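The arm that sorts old hard drives

June 18, 2019

Wouter Dewulf spent his first winter at the Kedwood workshop repairing other people's bench grinders. In his second he started on a robot arm that can pull hard drives out of a tray and put new ones in.

The shop is a shared space in Prikodstead, with 17 paying members and one good drill press. Dewulf keeps a bench near the back and pays extra for the floor space. He used to look after storage servers for a small firm called Andesar, and a lot of that job was swapping drives by hand, one at a time, often late at night.

"It's dull work and you get careless," he says. "You bend a pin, you drop one, you put the wrong one back."

The arm itself came second-hand. The gripper is his own, and it took up most of his evenings through May. The fingers are flat black links on pins and bolts, drilled with rows of holes so he can move a joint along without cutting a new part. He is on his fourth set. The first three flexed too much, and the second also pinched his thumb.

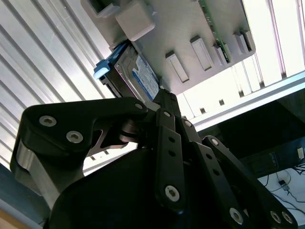 Getting the approach right has been slower than the building. A drive is a snug fit in its slot, and if the fingers come in a few degrees off they push on the tray instead of the drive. Dewulf spent weeks on that one motion, changing the angle a little, running it 50 times, writing the misses in a notebook and changing it again. His best run so far had two.

He has spent over $2000, more than he'd planned - the motors were the worst of it. Other members have chipped in with aluminum offcuts, and he pays them back by fixing things.

The software he calls Were, short for "where were we", after the question he asked every time the arm lost its position. It now finds home again in 15 seconds.

Next is a proper enclosure, and a second tray so the arm has somewhere to put what it takes out. He also wants to redo the wiring before he shows it at the shop's open house.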